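Newsroom > Press Releases > Service and Support

Brurkico Publishes Maintenance Routine for Its Two-Arm Sorting Cell

New schedule covers grippers, cables, camera alignment and the practice table

Brurkico has released the full maintenance routine for Iva, the two-arm cell it uses to develop and test the sorting of mixed household goods and groceries. The routine was written by the technicians who look after the cell, and it replaces a set of separate notes that had built up since the machine was first installed.

The document runs to 135 steps, divided into daily, weekly and quarterly work. Most of the daily steps can be done by one person before the first run. The quarterly work requires the cell to be powered down and locked out, and it must be signed off by a second technician.

"People tend to ask about the software, but most of our lost time came from small mechanical things," said Hanna Kravets, who leads cell maintenance at Brurkico. "A finger screw works itself a quarter turn loose, or a cable gets pulled a little tighter than it was last week. The arm still moves, and the grasp is off by just enough to drop a bottle. We wanted one routine that catches those things early."

The practice table is part of the routine. It is covered with a black cloth and set with two wicker baskets, one for household items and one for food and drinks. Technicians check that the cloth lies flat where the grippers will work and that the baskets are at their marked positions. Goods are then placed in the baskets or on the cloth, depending on the run.
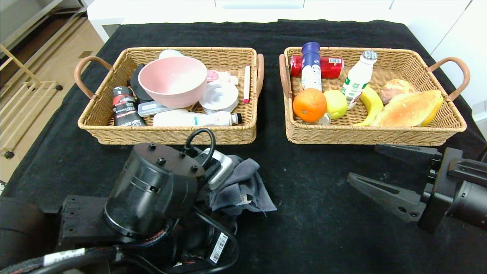
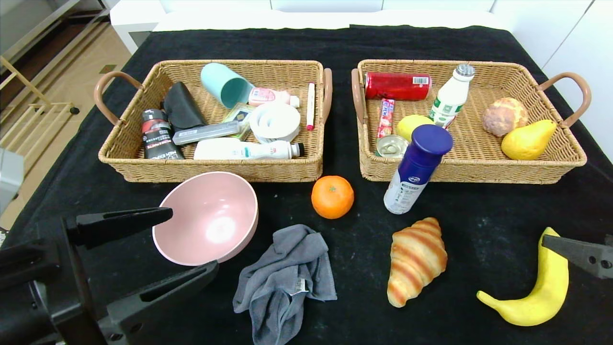

The Iva practice table, with two baskets on the black cloth and goods that include a pink bowl, a banana and a tall spray can.

BEVANARI, August 9, 2021 -- The maintenance routine takes effect immediately at Brurkico's Bevanari site and will be supplied with every new cell of the same design. Customers with existing cells can request a copy from their service contact.

The daily section starts with the grippers. Each finger is wiped with a dry lint-free cloth and checked for chips or bent edges. The technician then opens and closes each gripper 6 times at low speed and listens for scraping. If a finger stops short or closes unevenly, it is removed and the mounting face is cleaned before anything else is adjusted. The routine warns against correcting an uneven finger in software until this has been done.

Cables come next. Both arms are moved slowly through their full working range while the technician watches the loops at the joints. A cable that goes tight at any point is freed and routed again. Label strips must stay readable, and a strip that has slipped or torn is replaced the same day.

Camera alignment is checked once a week, or after anyone has touched the head mount. The technician places a printed target on the cloth and runs the alignment program from the cell's control screen. A reading outside the limit means the mount bolts are checked with a torque wrench and the program is run again. Two failed readings in a row take the cell out of service until the mount has been inspected.

The quarterly section covers the joint housings, emergency stop circuits and backup of all settings. Housing bolts are checked in a fixed order, starting at the base, and marked with paint pen when they are at the right torque. Old marks are removed first. Kravets said that step was added in February after a technician found two sets of marks on the same housing and had to start over.

The routine also gives rules for the goods themselves. Fresh fruit and bread are replaced when they soften or begin to crumble, and crumbs are cleared from the cloth between runs. Spray cans and bottles must have their caps fitted tightly. Anything that leaks is taken off the table, and the gripper fingers are cleaned before the next run.

Brurkico tested a draft of the routine over 3162 recorded grasps. Technicians logged each missed or dropped item along with the most recent maintenance step, and the results were used to decide which checks belonged in the daily section. Finger cleaning was moved from weekly to daily as a result. The head mount check stayed weekly.

Siregar, which supplies spare parts for the cell, has put together a matching kit with gripper fingers, mounting screws, cable clips and blank label strips. The kit is packed in the order the parts are used in the routine.

"When a part number in the routine changes, the kit changes with it," said Usa Sukprasert, service manager at Siregar. "Before this, a customer could order the right screws and get last year's clips -- and then wait for a second delivery."

A training session on the quarterly work is offered at the Bevanari site. It takes about 2 days and includes removing and refitting one gripper, replacing a joint cable and restoring the cell from a backup. Places can be booked through the Brurkico service desk.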